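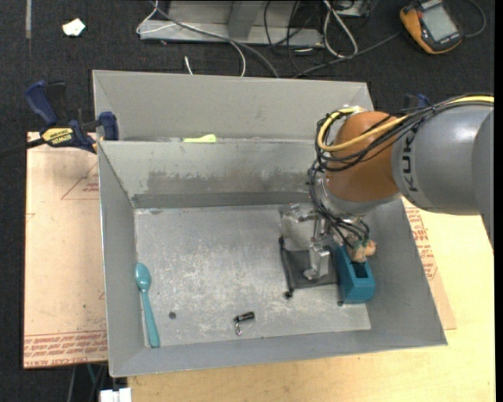
*Azadeh Arabzadeh, Vilgot Magnusson and Kulap Wongsuwan*

**Figure 3.** The bin during a picking trial, with the KUKA arm over the front compartment. The teal spoon lies along the left wall.

### 4.2 Grasp selection near walls

The planner, Lirkau, takes one depth image per cycle and samples 2000 grasp candidates from it. Each candidate is scored by a small network, and the best 20 go on to the collision checker. We model the bin as five planes plus the sloped divider. The sides flare outwards, so a straight descent is often free where an upright box model would reject it.

Objects close to a wall remain the hardest case. The spoon in Figure 3 can be approached from one side only, and its handle is thin enough to merge with the bin floor in the depth image. Scratches on the metal make this worse – they return noisy depth, which the segmentation step tends to read as small objects. We therefore drop any segment less than 3 mm high unless the colour image also supports it.

With this filter in place, the share of first attempts that ended in a stable lift was 78 per cent. Most of the remaining failures were flat items, where the finger closed above the object. Force feedback was logged but not used by the controller in these trials. We return to it in Section 5.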